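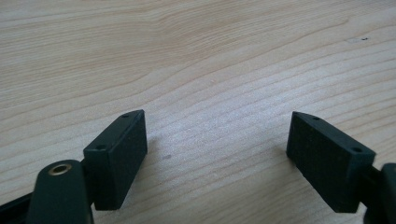

Search the newsletter Go Clear
News > People and teams > Mentoring

Buddy scheme is back for a second round

October 9, 2021

Our buddy scheme started in June as a small trial at the Jaltwood office, with 9 new starters each paired up with someone from a different team. We've had such lovely feedback that we're opening it to Drillard and Kutulon as well, and 78 people have already put their names down!

It's very simple. You and your buddy meet for 50 minutes every 2 weeks, on a call or over a cuppa, and talk about whatever's useful (finding your way round the expenses form counts). Your line manager doesn't get a report and there's nothing to fill in afterwards.

Ming-te Ko is doing the matching again. Tell her your site, your usual hours and one thing you'd like to get better at, and she'll find you a pair before the end of the month. We're still short of buddies on the late shift, so if that's you, please do think about it – you only need to have been here a year.

Comments (3)

Yeh: Signed up this morning. Can part-timers join?

Ming-te Ko: Yes please! Just put your days on the form.

Drillard late shift: Count me in, I'd have loved this when I started.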